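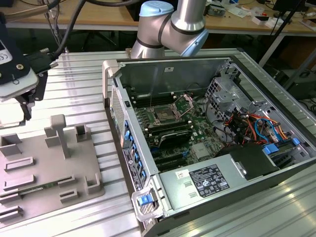

Side panel off, CPU out, card still in.

Spent most of July deciding whether to keep fixing old desktops for people or tell them to buy new. Writing down where I landed in case it helps anyone in the same spot.

1/ Start with what the person does all day. My neighbor does email, taxes and a genealogy site. She does not need a new computer. She needed a bigger drive and her startup list cleaned out.

2/ Price the parts before you promise anything. I quoted one guy from memory and the memory alone had gone up. The whole job came to $239. He could have had a decent refurb for that.

3/ Used office towers are still the best deal around here. The surplus shop on Linley gets them in batches and lets you plug one in before you pay. Go before noon.

4/ Back up first, even if they say there's nothing on it. There is always something on it. Last one had 17 years of family photos in a folder called "new folder 2".

5/ Fulvio Bianchini taught me to put the screws in an egg carton, one cup per step, and work backward through the cups at the end. I still do it.

6/ Things I turn down now: laptops with liquid damage, anything that smells like smoke, and all printers. I took on two printers last year and I'm not doing it again.

7/ Tell people how long it will take and then add a week. Parts from the Pernitz warehouse are cheap but slow — 6 business days if you're lucky.

8/ If it's past saving, pull the drive and give it back to them. The county drop-off takes the rest for free until 4 pm. Bring your own box.

Somebody asked what I charge. Parts plus lunch for family, parts plus $40 for everyone else.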